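Givis Arm Controller – Unexpected Base Motion Fault: Frequently Asked Questions

Last updated June 3, 2025

Applies to: Givis controller release 4 and the Ngata kitchen task set, simulation only. Sites running the older Skoven bridge should read the last two questions first.

What is the fault?

The base keeps executing its last velocity command after the policy has stopped sending new ones. The arm holds its pose, the gripper stays open, and the whole unit drifts until it reaches a collision boundary or the episode times out. It was logged in our Brovport test runs under fault code 31.

How do I recognize it?

Check the wrist camera first. A stalled episode will often show the gripper open and empty with large plain surfaces past the fingertips, and none of the task furniture in view. The episode may still be marked as running.
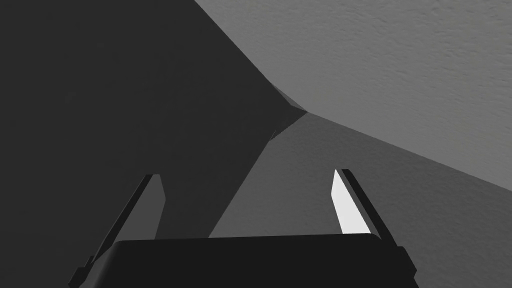
Wrist view, simulated kitchen. Credit: Brovport Simulation Group

A view like this does not prove the fault on its own. The arm can legitimately face a wall during a turn. Compare the commanded base velocity with the odometry for the same steps. If the command stream is empty and odometry is still changing, you have fault 31.

What causes it?

The command watchdog is supposed to zero the base velocity when 14 control steps pass without a message. In release 4 the watchdog is reset by any message on the bus, including gripper state messages. The gripper reports on every step, so the watchdog never expires.

Is this a safety issue if it only happens in simulation?

Yes. The same controller binary is used on hardware. We have not seen the fault on a physical unit, but the faulty code path is identical. Release 4 is blocked from hardware use until the fix is signed off. Do not work around the block by editing the site file.

Does the emergency stop still work?

Yes. The stop input is handled below the watchdog and does not depend on it. In simulation, the stop key cuts base and arm motion on the next control step. Do not treat this as a substitute for the watchdog – it needs a person at the keyboard.

Which tasks are affected?

Any task with a moving base. The cabinet and drawer tasks show it most often in our logs. Their approach phase ends with a handover from the base planner to the arm planner, and that handover is where the command stream goes quiet.

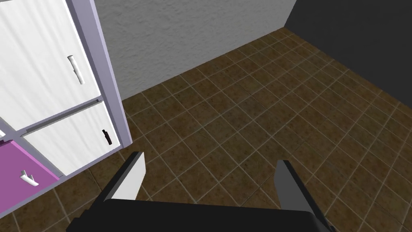
Fixed-base tasks use the same watchdog but send no base velocity, so they cannot drift. They should still be updated.

Can I keep data from affected runs?

Keep the raw logs. Remove the episodes from any success rate you report, and do not count them as grasp failures. A drifting base can carry the gripper away from a handle before the arm planner has started, and scoring that against the grasp model gives a false result.

How do I reproduce it?

Load a cabinet task, set the episode limit to 300 steps, and kill the base planner process once the approach phase has begun. Leave the gripper node running. With the fault present, odometry keeps changing. With the patch applied, the base stops when the watchdog expires.

Is there a temporary fix?

Set base_cmd_strict to true in the controller settings. This makes the watchdog ignore everything except base commands. The side effect is that slow planners may trip it during normal operation and the episode will end early. Do not raise the watchdog limit to hide this.

We use the Skoven bridge. Are we affected?

Possibly. The bridge repeats the last base command when its queue is empty, which looks the same in odometry but is a separate defect. Turn off command repeat in the bridge before testing for fault 31.

When will the permanent fix ship?

The patch is in review for the simulator build. The hardware build is planned for November, after the stop distance tests have been repeated. Sites that need the simulator patch sooner can ask for it through the usual support form, quoting the fault code and controller build number.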